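I went to the Cernolex open day expecting to be sold something, and I was, within four minutes of handing over my coat. Cernolex makes the serums and night creams that several of my customers swear by, under the Clelo name, and twice a year it lets bloggers and sales reps in to see how they are made. I have been selling skin care from my kitchen table for long enough to have heard the word "breakthrough" attached to most things that come in a jar, so I took a notebook and my reading glasses.

The welcome talk was given by Radka Živković, who runs the product side. She is good at it. She told us the new Clelo night cream had been tested on 253 women and that most of them saw "visibly calmer skin". I asked what they had been comparing it with. Nothing, she said, they compared their skin before with their skin after. So 253 women put a decent moisturiser on every night and their skin felt better. Mine would too. I asked whether a cheaper cream might have done the same and she said that would be an interesting study. I wrote that down word for word.

Then there was the heritage wall. The firm dates itself to 1757 on all its boxes, and I had always wondered about it. The wall has a copy of an apothecary's licence from that year, for a shop that sold vinegar, candles and something for horses. Cernolex bought the building, and with it, as far as I can make out, the date. The cream side began in 2000. I don't mind a young company, but I do mind being told about centuries of know-how when the know-how was about hooves.

The filling room was better than I had feared. It was clean and quieter than I'd imagined, and Blagoje Grgić, who looks after the line, answered everything straight. He told me the day cream and the "intensive" day cream share a base and part company only at the fragrance and one extract. The extract goes in at a very low level. How low? He looked across at Radka and said it was on the label, if you knew how to read the order of the ingredients. It comes after the preservative. You can work out the rest. The intensive one is nearly twice the price.

We had a go at the testing bench too, where a probe is pressed on your forearm and gives you a moisture score. I scored 13, which I was told was "thirsty". They put Clelo on, waited a few minutes and the score shot up. I asked if we could try the other arm with plain hand cream from my bag. There wasn't time, apparently, although there was time for the gift shop.

I came away with a goody bag, and I'll be fair to it. The cleanser is lovely, it doesn't sting my eyes and I'd pay for it. The Isulico eye gel (their other range) rolled into little crumbs under my foundation - two mornings running - and has gone to my sister.

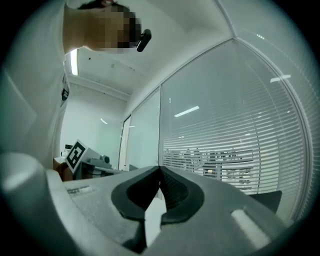
She likes it, as it happens, but she doesn't wear foundation. I'll keep stocking the cleanser and the basic day cream, and if you want the intensive one I'll order it for you, but I'll ask you first whether you have tried the basic.

3 comments | 11 shares

Contact | Copyright | Back to top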